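Skalura wallet support: transfer stuck between networks
Ticket 463, status: solved

Opened in January

Hello there, and thank you in advance to whoever picks this up. I've been using the Skalura wallet quite happily for a good while now, so I feel a bit silly writing in, but I've got myself in a muddle with a transfer. I sent 400 Cenine tokens over the bridge from the Horgan network to Tavmont just after breakfast, the wallet said "sent" with a nice green tick, and by teatime there was still nothing on the other side. The balance on Horgan has gone down, so they've certainly left! I've closed the app, opened it again, and restarted my phone for good measure.

Reply from support

Good evening, and please don't feel silly, you've given us just what we need. Your tokens are safe. I've looked up the transfer and it went into the bridge contract on the Horgan side with all 64 confirmations, so that half is finished.
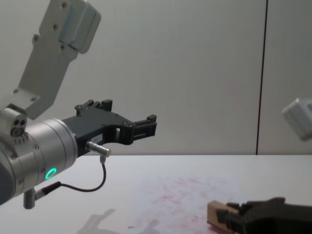
The other half is the claim on Tavmont, and that's where yours is waiting. Claims used to go through by themselves, but with the last wallet update they need a small fee paid in Tavmont's own coin, and I can see that your Tavmont address hasn't got any. The app ought to tell you this and at the moment it doesn't (I've passed that on to the wallet team, with some feeling). Could you let me know which version you're on? It's under Settings, right at the bottom.

Reply from customer

Ah, that makes sense, I've never held any of the Tavmont coin as I didn't know I needed it. I'm on version 4. I did press "Retry" several times over the afternoon, I hope I haven't sent it all twice?

Reply from support

No harm done at all, Retry only asks the bridge to look again and can't send anything a second time. Do please keep your recovery phrase to yourself while we sort this out, we'll never ask you for it, and anyone who does isn't us. I've put the steps underneath, so take them slowly and write back if anything looks different on your screen.

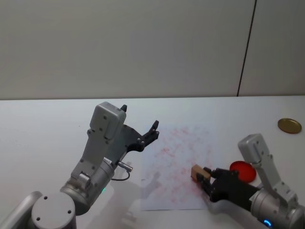
Steps to finish the claim

1. Open the wallet and switch the network at the top to Tavmont.
2. Tap Receive, copy your address, and move a little of the Tavmont coin to it from wherever you normally buy.
3. Wait for it to show in your balance, then go to Activity and open the waiting transfer.
4. Tap Claim and approve the fee.
5. If the tokens don't show up, choose Add token and pick Cenine from the list.

Reply from customer

All 400 are there! I did need step 5, they were hidden until I added the token, and I had a nasty minute before I read that far down. Thank you ever so much for being so patient with me. Happy for you to close this.

Contact support | © Skalura | Back to top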